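Notice period for ending a shared workspace agreement

Posted by Ó Ceallaigh
May 16, 2025

My firm holds a 12-month agreement with Griltach for a work unit of 400 square feet. The term expires at the end of September. The agreement states that written notice must be given "no later than 82 days before expiry," failing which it renews for a further year. I would like to know whether notice by email is sufficient, and whether the deposit of $732 may be applied to the last month's rent.

Cillian Costello
The notice clause should be read together with the clause on communications, usually found near the end of the agreement. If that clause requires certified mail, an email alone may not be accepted. Members are advised to send both and to retain the mailing receipt.

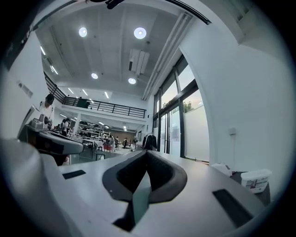
The deposit is a separate matter. Most agreements of this type do not permit a tenant to set it against rent – it is held against damage and unpaid charges, and is returned after the final inspection. Please request written consent from the landlord before withholding any payment.

Vakidov
Send it early. We missed ours by four days and had to pay for the renewal.

Plerkeo
Email was accepted in our case. State rules differ, so check yours.

Related topics
Subletting part of a commercial unit
Who pays for repairs to shared entrances
Requesting an itemized list of deposit deductions

Contact the help desk | Copyright Community Help Pages | Back to top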